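Clearing the Table Is Still a Hard Problem

Whether a machine can do your chores yet depends a great deal on which chore you mean

May 12, 2022

The dishwasher has been in American kitchens for decades, and it still needs a person at both ends. Somebody scrapes the plates, loads them, takes them out again and puts them in the cupboard. The machine does the wet part in the middle. Most household automation works this way. The washer does not pick up socks, and the robot vacuum does not move the chair.

The gap between those machines and a robot that could tidy a room is what a small number of companies are trying to close. Raltia, which builds software for robot arms, has spent two years on kitchen work alone. Its engineers keep a list of 141 household tasks, from wiping a counter to folding a fitted sheet. By their own count, 24 can be done reliably enough to show a visitor. The fitted sheet is not one of them.

Much of the practice happens in simulation. A virtual kitchen costs little to run, never needs mopping, and can be reset in the time it takes to press a key. The same pickup can be tried over and over with the object turned a few degrees each time. Objects are chosen to be awkward. A coffee mug is easy because it is stiff and has a handle. Thin things, soft things and things with parts that stick out are where the software learns something, or fails to.
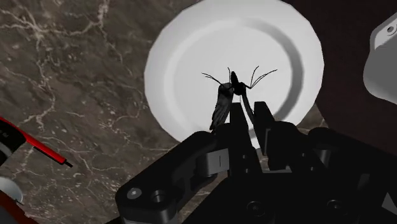
A simulated gripper holds a mosquito-like insect model in front of a white dinner plate on a marble countertop.

A person picking a dead bug off the counter hardly looks at it. For a two-fingered gripper the same job raises a string of questions. Where is the body, and where do the legs begin? How hard can the fingers close? If the plate is in the way, should the arm go around it or move it first? Dark objects add trouble of their own, as a camera may have a hard time telling a black object from a black finger.

Simulation has limits, and people in the field are quick to name them. Friction is the big one. A virtual plate has whatever slipperiness the programmer gave it. A real one may have butter on it. Light changes through the day, drawers stick, and a dish towel never falls the same way twice. Skills that look finished on the screen often need weeks of repair once they are moved to a real arm.

The shop floor is further along, mostly because it can be arranged to suit the machine. At Mellmont, a maker of plumbing fittings, arms load and unload parts on one side of the plant from trays that are always in the same place. The parts are metal and they do not bend. When the company tried the same arms on mixed returns, where a box might hold a valve, a torn bag and a handful of loose washers, the arms stopped for help so often that the work went back to people.

Khaemba, a warehouse operator, has taken a middle road. Its arms handle the boxes they recognize and pass the rest to a worker at the end of the line. Managers there say the arrangement suits them. The workers on that station have a different complaint, which is that every box they see is now a difficult one.

Homes offer neither the neat trays nor the worker at the end of the line. They also have stairs, pets and small children, and they have owners who do not want to wait. Trivora, which plans to sell a countertop arm for clearing and stacking dishes, says its test unit takes roughly 30 minutes to clear a table for four. A teenager can do it faster, given a reason to.

Speed may matter less than it seems. A dishwasher is slow too, and people accept it because they can leave the room. The real test for a home robot is whether it can be left alone with the good plates. Trivora's arm cannot be, for now. Its test homes each have a staff member nearby with a stop button.

The company has not set a price or a sale date. Its next round of trials will add glassware, which the arm has so far been kept away from.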